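Painting over a chalkboard panel on a cabinet door, does it need primer?

Posted in Painting and Finishing by dory_mb

I have a pantry door with a chalkboard panel somebody painted on it years before we bought the house. The panel is about 14 inches wide and runs most of the height of the door. The rest of the door is a satin paint, off-white, in good shape. I want the panel gone and the whole door one color.

I wiped the chalkboard part with a damp rag and put a coat of leftover satin on one corner as a test. It went on blotchy and the next morning I could scratch it off with a fingernail. I did not sand first. The rag came away gray even on the third wipe, so I assume there is chalk down in the paint.

Do I need a special primer or did I just not clean it enough? I would like to avoid stripping it. There is also a raised line where the edge of the chalkboard paint meets the door paint and I can feel it with my thumb. The house is from the sixties if that matters for what is underneath.

Margareta Barbu

You didn't clean it enough and you also need primer. Chalkboard paint is made slightly rough so the chalk will grab, and the dust sits down in it. Water alone moves it around. What worked for me on two closet doors in February:

Take the door off and lay it flat across sawhorses. Wash the panel with warm water and a little dish soap, using a soft brush. Rinse, change the water, do it again until the rag is clean. Let it dry overnight.

Before any sanding, test for lead. A house from the sixties can easily have it in the lower layers, and the hardware store sells swabs. Cut a small notch down through all the layers and test the notch, because the top coat on its own tells you nothing. If it comes up positive, stop and read your state's instructions, or hire it out.

If it's clear, sand the panel with 120 until it feels even, then go over the raised line with a block. Don't use your fingers for that part, they follow the bump. If you can still feel it after sanding, skim it with a thin layer of spackle about two inches wide, let it dry and sand again. Wear a mask. Vacuum, then wipe with a barely damp cloth.

One coat of bonding primer over the whole door, not only the panel, otherwise the sheen will be different where the panel was and you'll see a rectangle every time the light is on. I used the Planard gray, but any bonding primer should do. Then two coats of your satin. I waited four hours between coats and left the door flat for 3 days before I hung it again.

Also scrape off your test corner before you start. If it comes off with a fingernail it will come off later under the new paint too.

kestrel60

Just paint it with two coats of the all-in-one stuff. Did mine that way and it's fine.

Malex

I'd go along with Margareta on most of it, but check first that it is painted on. Some of these are a thin sheet glued to the door, and some are vinyl. Slide a putty knife under the raised line at a bottom corner. If it lifts in a piece, warm it with a hair dryer and pull slowly, and then you only have glue to deal with.

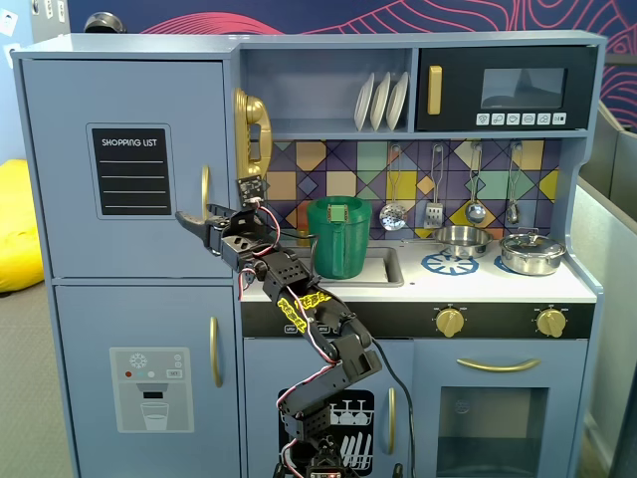

Lettering is the other thing to look at before you prime. If anyone ever used a paint marker or a chalk marker on the panel, it can bleed through ordinary primer and show up as a shadow under a light color. It's common on kitchen doors because people want a permanent heading and lines to write on, same layout as the toy fridge, with SHOPPING LIST in white at the top and the lines underneath. If yours has anything like that, spot prime the letters with shellac primer, let it dry, and see if they come back before you do the whole door. Mine needed the shellac twice. Open a window for that, the smell is strong, and clean the brush with denatured alcohol or throw it out.

dory_mb

Thanks. Tried the putty knife and it is paint, doesn't lift at all. No lettering on it that I can see. I'll get the swabs this week and scrape my test corner while the door is off.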